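Subject: Re: [Wotasberg-list] table top – oil or leave alone?

Table is in, wiped down, up against the panels at the back. Medium brown, long grain running left to right, some darker streaks in it. Opinions please before I do anything daft.
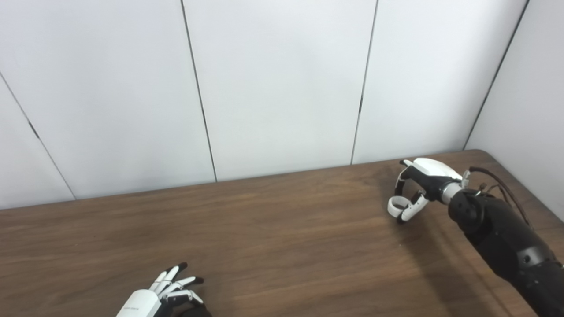 Wemon wrote on September 1, 2003:

> I'd leave the streaks be. Sanding them out of ours took 4 evenings
> and they came back with the first coat of oil anyway. Is it solid or
> veneer? If veneer dont go near it with anything rougher than 400.
> And check the back edge before you oil, you'll never get a cloth
> down there once it's pushed in.

Thanks, good point re the back edge. Will pull it out first. Not sure about veneer – the label underneath has gone and the Kalogeropoulos invoice only says "table, wide". Will ring them.

Rounded corner at the back right stays as it is, before anyone asks. I like it.

Wall – panels are all up now. Still want something along the seams but can't decide. Plernuren do a filler in off-white, 410 ml tube, probably enough for the lot. Or leave the dark lines showing? They look all right to me. Somebody on here said theirs collected dust somthing awful so maybe fill the ones nearest the table and leave the rest.

Anyone got half a tin of oil going spare? Clear, not tinted. Can collect any evening in September.

Must dash, more tomorrow.

--
Wotasberg-list – to leave the list or change your settings, write to the list owner | Back to top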